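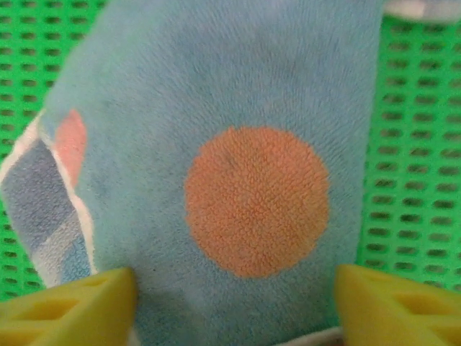
Clotilde Guérin remarked at our interim presentation that households do not choose between television and streaming, they simply leave both switched on. Her comment led the project group to revise its first research question.

1. Revised question

How do viewers in Castby divide an evening between scheduled channels and on-demand services?

2. Method

A paper questionnaire was delivered to 280 households in May. Respondents kept a viewing diary for five evenings, noting the programme, the service and the screen used. Two follow-up interviews were held by telephone.

3. Findings

Scheduled viewing was strongest before 8 pm, when news and regional programmes were on. Later in the evening most diaries moved to on-demand series, often on a second screen – usually a tablet. Older respondents recorded programmes more than the group had expected. Several diaries left the service column blank, and these entries were kept out of the comparison.

4. Limitations

Diaries depend on memory. The Prevelard district returned few forms, and its results are given separately in the appendix.

Submitted July 19, 2020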